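I've had the Hapeta stovetop kettle since October and I still look forward to using it, so a few notes for anyone dithering.

First thing: it's quick. I fill it to the lower line, which is plenty for two mugs, and there's just time to feed the cat before it starts to sing. And it does sing! My old Brukell shrieked like a train and woke the whole flat. The Hapeta has a low two-note hum, loud enough to hear from the hall (I've tested this with the radio on) and soft enough for seven in the morning.

The handle is the best bit. It's set well back from the steam and stays cool enough for a bare hand, and the spout pours in a thin, steady line, so I've started using it for filter coffee as well. Bushra Soomro borrowed it for a weekend and has now bought one in green.

Grumbles? The lid is stiff. It loosened after a few weeks, but Wing-yan, who has arthritis in her thumbs, couldn't lift it at all and sent hers back. The enamel marks if you leave drips on it, too, and the leaflet is printed in the tiniest grey type. 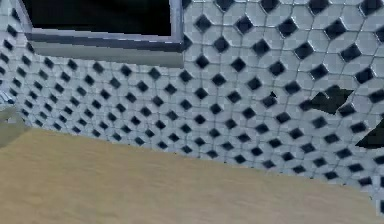 Limescale hasn't been a bother so far, and our water is terribly hard. Half a lemon and a boil every couple of weeks shifts it, then I rinse twice. The filter behind the spout pulls out with a fingertip, though it's easy to put back upside down (I did, and got a wet sleeve).

I'd buy it again tomorrow, probably in the green.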